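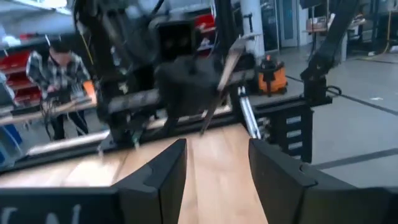 Black grippers and a light wooden plank.

Changes to gate entry and game clock procedures at Pakerdale high school events

The revised event procedures for Pakerdale high school athletics apply from the first scheduled scrimmage in July. They cover football, soccer and field hockey at Thongsuk Field and the two auxiliary fields behind Benatora High School. Indoor sports stay under the existing procedures until the winter schedule is published.

Entry

Spectators enter at the north gate only. The south gate is reserved for teams, officials, medical staff and the band. Paper tickets from last season are no longer valid. Tickets are sold through Bovura and scanned at the gate from a phone or a printed copy. A cash window stays open until the end of the first quarter or, for soccer, the first 22 minutes of play.

Season passes carry over if the pass holder's name matches the account name in Bovura. Passes issued to a family under one name have to be split into individual passes before first use. The athletic office can do this by phone or at the counter.

Student entry is by school ID. Visiting students without an ID buy a general ticket.

Capacity

The home stand at Thongsuk Field is unchanged. The visitor stand is limited to 500 seats while the lower rail is being replaced. When the scanner count reaches the limit, visitor sales stop and later arrivals are sent to the grass bank at the east end. Folding chairs are allowed on the bank. Canopies are not.

Game clock and stoppages

The clock operator now takes instruction from the referee alone. Requests from either bench to check the clock go through the line judge at the next dead ball. If the scoreboard fails, time is kept on the field and the announcer reads the remaining time at each change of possession.

A stoppage for lightning starts a 30-minute wait, which restarts with each new strike inside the set radius. Spectators leave the metal stands during the wait and may return to their cars. Tickets can be scanned again on return. A game that can't be resumed the same evening is referred to both athletic directors, and the result stands or is replayed according to league rules.

Ejections

A player or coach who is ejected leaves through the south gate with a staff member and does not return to the bench, the stands or the press box. The written report is due at the athletic office by noon on the next school day. The form has been shortened and no longer asks for a diagram. Reports can be filed by either head coach, but the referee's copy is the one kept on record. 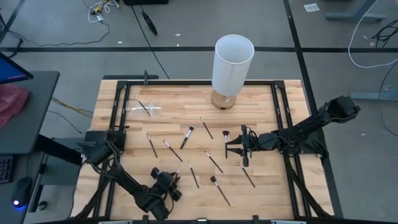

Contacts and dates

Questions about tickets and passes go to Apinya Kaewmanee in the athletic office. Questions about officiating, clock operation or ejection reports go to athletic director Precious Potgieter. Written comments on the procedures were accepted through 30 June 2024 and will be posted with the final text.

Clock operators who worked last season need to attend one refresher session in the Benatora press box. New operators attend both sessions and shadow one junior varsity game before working alone.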